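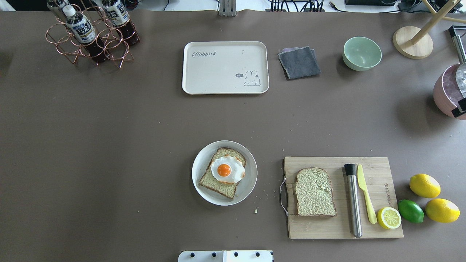

Minutes by the Recording Secretary, Zullberg Breakfast and Bar Table Group

October meeting, called to order at 7:40 a.m., ten minutes late, which is a record for us in the good direction.

1. Last month's minutes. Approved without being read, as is traditional.

2. The table. Complaints were heard about crumbs. The group agreed that a table where people make toast will have crumbs on it, then agreed to wipe it anyway. The lemons and the lime are to stay beside the cutting board, where a hand can find them. A motion to buy a fruit bowl failed on grounds of cost, and also because we'd only put keys in it.

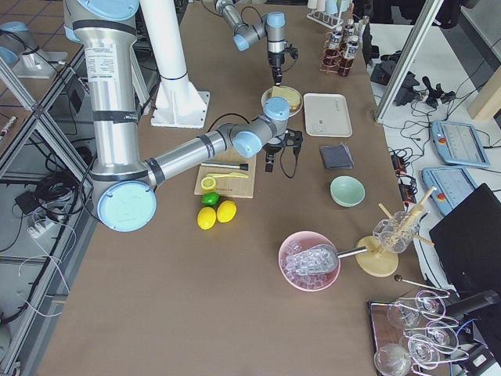 3. Board and tray. One member wants the board kept for fruit and the bread moved to a plate or bowl before any lemon is cut. Lemony toast was defended by one person and no one else. Carried. The rabbit tray stays. It was described as "a bit much" by the same member who brought it.

4. Bottled tea. The copper rack holds what it holds – please stop balancing extras on top. Dadard has offered to deliver by the case if we order 300 bottles. We have a room, not a warehouse. Declined with thanks.

5. Ice. Longest item of the morning. The quote from Muvosa for an ice machine came in at $3000 before installation, and we have $491 in the account. Discussion continued for some time as if these numbers might meet in the middle.

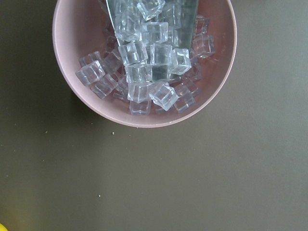 The pink bucket will therefore carry on, filled from freezer trays by whoever gets in first. The scoop lives in the ice. Fingers do not. Laitinen will be asked if they have anything secondhand under $400.

6. Other business. Fried egg on bread, open or closed? Open, by a wide margin. Tabled: napkins.

Adjourned 8:55 a.m. Plates to the sink, please.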